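The Table Still Isn't Clear

By Cameron McIver

Every spring somebody asks me when they can buy a machine that will clean up after dinner. I write about appliances for a living, so it is a fair question. My answer has been the same for 4 years: you can't yet, and you should be suspicious of anyone who gives you a month.

I don't say this as a person who dislikes robots. I spent part of June visiting groups that work on household chores, and I came away more impressed than I expected to be. I also came away thinking that most of what gets written about this subject skips over the dull part, and the dull part is where the trouble is.

What a chore is made of

Take clearing a table. When we say it, we mean one thing. A machine has to treat it as a long string of smaller things: find the plate, decide where to hold it, get a finger under the rim, lift without tipping, carry it past whatever else is standing there, and set it down somewhere that makes sense. Then the fork. Then the spoon, which is shiny and throws back the ceiling lights. Then the bowl, which needs a different grip from the plate.

A flat plate is a mean object. The rim sits close to the table and there is very little to grab. People slide it to the edge or pinch it with a thumb on top, and we do it while talking. A gripper with stiff fingers has to come in at the right height and the right angle, and a small error in either one means it bumps the table or pushes the plate away.

Lucyna Bielecka runs trials of this kind for a small company called Fellisum. She keeps a log, and she let me read it. Over one stretch her team made 1056 attempts at picking up a single dish and putting it in a rack. The machine needed a person to step in on 408 of them. She thought that was a decent result. I think so too, for a lab. In my kitchen it would mean getting up from the couch more than a third of the time, and I could have put the dish away myself on the first trip.

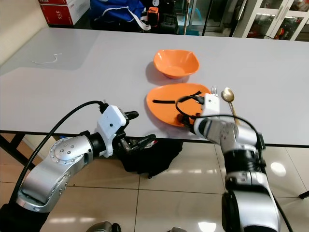
Two arms or one

There is a lively argument over whether a home machine needs two arms. Valtance, which sells a counter unit with one, says a single arm handles most of what people want and costs a lot less. I used to agree. After watching a few hours of dishes I have changed my mind. With one arm, every object has to be picked up alone, from the surface it happens to be on. With two, one side can steady an orange bowl or plate while the other goes after the silverware, and that is how people do it.

The cost is that two arms can get in each other's way, and their cables come along with them. A cable lying across a plate is a small matter to you or me. We brush it aside. To a machine it may be a dark line over the very rim it was trying to find. Nobody puts that in a brochure.

Shop floors are ahead, and for a reason

People point to factories and say the problem is solved. I went to a packing shop in Clavham where a machine puts lids on tubs all day, and it is very good at it. The tubs come down the same belt facing the same way. The lights never change. When the shop switched to a slightly taller tub, two technicians spent a morning setting the machine up again.

My house switches tubs every meal. We have chipped plates from one grandmother and a set of bowls from the other, a gold-colored spoon that belongs to nothing, and a table where string, mail and phone chargers come and go. No technician is going to spend a morning on each of those.

What I would buy

I would pay for a machine that did one narrow job and admitted when it was stuck. Loading a rack from a fixed spot on the counter would do. I would bring the dishes to that spot myself and think it a fair trade.

Moffat, a firm that builds for care homes, is trying something close to this. Residents leave their trays in a marked place and the machine works only there. It is slow. When it can't get hold of something, it stops and turns on a light, and a member of staff comes over. The staff I spoke with liked it well enough, mainly for the breakfast rush at 8 in the morning — by lunch they had more hands around and tended to leave it switched off.

I can see a version of that in ordinary homes before long. The one that walks in, looks over a messy table and deals with all of it is further off. If you need a new dishwasher this year, go ahead and buy the dishwasher.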